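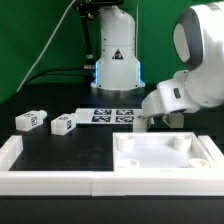
A green backdrop behind a dark table.

How to Paint a Wall Green Without Repainting It in July

Green is the color people choose with the most confidence and repaint the soonest. I have painted the same spare room three times, in three greens, and I still own a can of each. What follows is the method I use now. It takes a weekend for one wall and two weekends for a room, unless you own a piano.

What you need

Sample pots of two or three greens
A few sheets of stiff white poster board
One gallon of the green you settle on
Gray-tinted primer
A 9-inch roller frame and two covers with a medium nap
An angled brush, the good kind, which you will hide from the rest of the household
Filler, fine sandpaper, painter's tape, a drop cloth, a tray

Step 1. Choose the green

Paint your samples on poster board, two coats, right out to the edges. Don't paint them on the wall. Little squares on the wall get judged against the old color, and next to a tired beige everything looks like a bold decision. They also leave ridges you'll be sanding later while thinking about your choices.

Move the boards around for a couple of days. Look at them at 8 in the morning and again after dark with the lamps on. North light pulls green toward gray. Warm bulbs pull it toward pea soup. My first room was a shade called Juswood, which on the card was a mossy forest and by lamplight was the inside of a school bus. The second was Bogale, lovely for one hour each afternoon. The one that stayed is Moketti, half a shade duller than I wanted, and I'd suggest you also go half a shade duller than you want. A whole wall is always louder than the card.

Step 2. Measure, then buy once

Multiply width by height, take off the doors and big windows, and check the coverage on your can. Then double it, for two coats. Buy all of it in one trip. If you end up with two cans anyway, pour them together in a bucket and stir before you start. Tinted batches vary a little, and a little is plenty when the change happens at eye level behind the couch.

Step 3. Fix the wall

Fill the holes, let the filler dry all the way, sand it, then run your hand over it with your eyes closed. Your fingers are fussier than your eyes. Wipe everything down with a damp cloth. Flat paint forgives a lumpy wall and eggshell reports it to every visitor, so if your plaster is old, go flat and stop reading the brochures that say you can't wipe it.

Step 4. Prime it gray

White primer under a deep green means three coats, possibly four, and a long talk with yourself. Ask the store to tint the primer gray. I use Perkard, mainly because the lid goes back on. One coat, left overnight.

Step 5. Cut in and roll

Brush a band a couple of inches wide along the ceiling, the corners and the baseboard. Only cut in as much as you can roll while it's still wet. The people who cut in the whole room first and then have lunch are the people with a picture frame around every wall.

Load the roller until it's full but not dripping. Start a foot from the corner, roll up, then down, and work across in strips that overlap by half. Finish each strip with one light pass from ceiling to floor, all in the same direction. Then leave it alone. You'll see a thin spot. Walk away from the thin spot. Half-dry green paint that gets rolled again turns into something like orange peel, and that's what the second coat was for anyway.

Step 6. Panic, then the second coat

After one coat it will look terrible, streaky and too bright, like a golf course seen from a moving car. Wait the time on the can plus a bit. Do the second coat just like the first and pull the tape while the paint is still slightly soft, back on itself at a sharp angle.

Cleaning up

Wrap the roller in plastic wrap between coats and keep it out of the sun. Wash the brush until the water runs clear, then once more. Write the room and the color on the lid of the leftover can in marker. You'll need it the first time someone moves a chair.

Give the wall 20 days before you scrub it or lean anything heavy on it. Dry and cured are different things, and the cat knows which one you've got.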